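Pinning and Posting: Notes on Noticeboards as an Information System
Handout 4, Vetbridge College
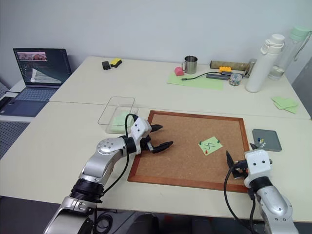
Category: Records and Office Practice / Display Media

4.1 Scope

These notes cover the physical noticeboard as a means of passing information to people who share a building. They deal with board surfaces, fixings, layout, the life of a notice and the upkeep of the board. Electronic displays are covered in Handout 6. Statutory notices are mentioned only where they affect layout; the legal duties themselves belong to the second half of the unit.

Students should have read Handout 3 (Forms and Circulars) and should bring it to the session. The terms "circular", "standing notice" and "return slip" are used in the same sense as before.

4.2 Terms

Board: the whole fitting, including frame, backing and surface.
Field: the part of the surface on which notices may be placed. The field is smaller than the surface, as a margin is left clear inside the frame.
Standing notice: a notice with no end date, such as a fire plan or a list of first aid contacts.
Dated notice: a notice that ceases to apply after a stated time.
Casual notice: a notice put up by a reader of the board and not by its keeper.
Keeper: the person named as responsible for the board.
Load: the share of the field covered by paper, given as a percentage.
Lapse: the time between a notice ceasing to apply and its removal.

4.3 Surfaces

Cork. Made from ground cork bonded into a sheet and glued to a backing. The granules close partly around a pin hole once the pin is drawn, so the surface stands a good deal of use. Thin sheets on a hard backing hold pins badly, as the point meets the backing before it has enough depth to grip. Cork dries out near radiators and begins to crumble, first along the edge nearest the heat.

Felt or fabric over fibreboard. Cheaper over large areas and available in colours. The fabric hides holes but the fibreboard below does not recover, and a heavily used corner will in time stop holding pins altogether. Fabric fades in sunlight, leaving darker patches where standing notices have hung.

Painted steel. Takes magnets only. No damage to paper, but thick or folded sheets slip. Not suitable for corridors where people brush against the wall.

Whiteboard. Often used as a noticeboard in small offices. Writing and posted paper compete for the same space, and the writing usually loses. If a whiteboard must serve both purposes, divide it with a permanent line.

4.4 Fixings

Drawing pins have a flat head and a short point. They lie close to the board and are hard to lift without a tool or a strong thumbnail. Pushpins have a moulded body that can be gripped, and are preferred where notices change often. Map pins have a small round head and are meant for marking positions; they are too light for card.

Staples are quick to place and slow to remove. They should be used only on boards that are stripped completely at fixed times. Adhesive putty leaves an oily stain on cork and must not be used on it. Sticky notes hold poorly on cork by their own adhesive and need at least one pin.

One pin at the top centre allows a sheet to swing. Two pins, at the top corners, are the normal standard for a single sheet. Four are used in draughty positions, and for any standing notice. Pins should go through the margin of the sheet and never through the text. Where two sheets share a pin, removing one disturbs the other, and the keeper should not allow it on standing notices.

Colour of pins may be used as a code (one colour for each class of notice, for instance), but the code fails as soon as a reader borrows a pin from elsewhere on the board. A code carried by the paper or by a printed heading is more reliable.

4.5 Position

A board should be placed where people already stop: beside a lift, a kettle, a signing-in desk or a post tray. Boards on a route where people walk without stopping are passed but not read. Stairs are unsuitable on grounds of both safety and attention.

The centre of the field should be near the eye level of a standing adult, with a second area of the same content lower down, or a copy at the desk, for readers who use a wheelchair. Lighting should fall from above and to the side. A glazed board opposite a window will be unreadable for part of the day, and this part should be found by inspection before the board is fixed.

Allow clear floor in front. Chairs, bins and parcel cages gather under boards because the wall there is otherwise free.

4.6 Layout

The field is divided into zones, and the zones are labelled. The usual order from left to right is standing notices, dated notices, casual notices. In buildings with a single entrance the order may be reversed so that dated notices are met first.

Load should be kept under 70 per cent. Above this figure readers begin to treat the board as one object and no longer look for single items on it. At 80 per cent or more the keeper should remove items before adding any, beginning with the casual zone.

Overlap is not permitted. A notice which covers part of another has in effect removed it, and without a record. Sheets should be aligned along their top edges. Alignment along the bottom edge looks tidy when first done but breaks down with sheets of mixed size.

Headings must be legible from the far side of the corridor. Body text need only be legible at reading distance. A common fault is to enlarge the body text and leave the heading small, so that the sheet draws no one and is then easy to read for the few who come.

4.7 The life of a notice

Each notice passes through four stages: receipt, posting, currency and removal. A notice received by the keeper is checked for an owner, a date of posting and a date of removal. If any of these is missing it goes back. The removal date is written in the lower right corner, in ink, by the keeper.

Notices are entered in the board register. The register need hold only the heading, the owner, the two dates and the zone. It should be possible to tell from the register alone what was on the board on a given day. This matters chiefly where a person later claims not to have been told of something.

Removed notices are filed for one term and then destroyed, except for standing notices, which are kept until the replacement has itself been replaced.

4.8 Worked case: Wekness site

The Wekness site was surveyed in September as part of a review of internal notices. The site had 26 boards across three buildings. The survey recorded 536 separate items. Each was classed as standing, dated or casual, and each dated item was checked for lapse.

Findings relevant to this handout:

Over half of the dated notices had lapsed. The longest lapses were on boards with no named keeper.

Casual notices had spread into the standing zone on every board where the zones were unlabelled. Where labels were present the spread was slight.

Two departments, Akbari House and the Ditidau workshop, used the same heading sheet for different purposes. Readers moving between them took fire notices to be rota notices. The sheet was withdrawn from the workshop.

Boards fitted beside kitchens had the highest load and the shortest lapse. Boards in corridors had a low load and long lapses. The likely cause is that a kitchen board is seen daily by the people who post on it.

The review recommended fewer boards, each with a keeper and a deputy. It made no recommendation on surface, as the surfaces were sound except on one board mounted above a heater.

4.9 Upkeep

Weekly: remove lapsed notices, return stray pins to the pin tray, check that standing notices are present and unmarked.

Monthly: compare the board with the register. Measure the load by eye, using the zone lines as a guide.

Yearly: strip the board. Brush cork with a soft dry brush, working towards one edge. Do not wash it. Check the wall fixings and the corners of the frame for movement. Turn the board through half a circle if its fittings allow, to spread the wear. Post standing notices again from fresh copies.

4.10 Preparation for the next session

Choose one board in a building you use. Draw its outline to scale, mark the zones if there are any, and record every item by class. Work out the load. List lapsed items with the length of lapse, where a date is given. Ask at reception who the keeper is and write down the answer as given, including any uncertainty.

Bring the drawing on a single sheet. Rough work is acceptable provided that the scale is stated. Do not remove or move any item on the board, including those that have plainly lapsed.

Reading: Handout 3, sections 3.2 and 3.5; Handout 6, section 6.1 only.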